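Ancient History, Handout 3
Hannibal of Carthage
Notes by Ruba Haddad

Born 247 B.C. - Died about 183 B.C.

Hannibal was the son of Hamilcar Barca, a general of Carthage. The story goes that as a boy he swore an oath never to be a friend of Rome. He grew up in Spain and learned soldiering in his father's camp. He took command of the army there when he was still in his twenties.
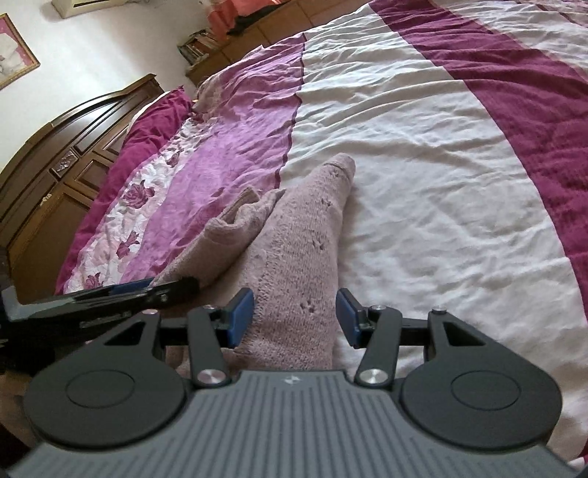 Why did Hannibal march over the Alps?

Rome was strong at sea, and the land route let him bring his army into Italy from the north, where many of the Gauls were ready to join him.

The crossing was made in 218 B.C. with foot soldiers, horsemen and elephants. Many men and animals died from cold, falls and attacks by mountain tribes. He then beat the Romans at the river Trebia and at Lake Trasimene.

His greatest victory was at Cannae in 216 B.C. He let the centre of his line fall back - the Romans pushed into it and were surrounded.

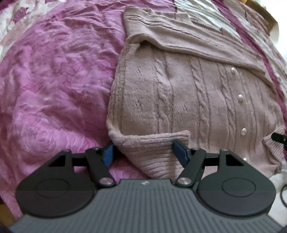 Even so, he did not take Rome. He stayed in Italy for years, but most of Rome's allies in the middle of the country held firm. In 203 B.C. he was called home, and the next year Scipio defeated him at Zama.

Words to learn: oath, ally, tribe, siege.

For Sunday: read pages 40 to 53 and mark Cannae and Zama on your map.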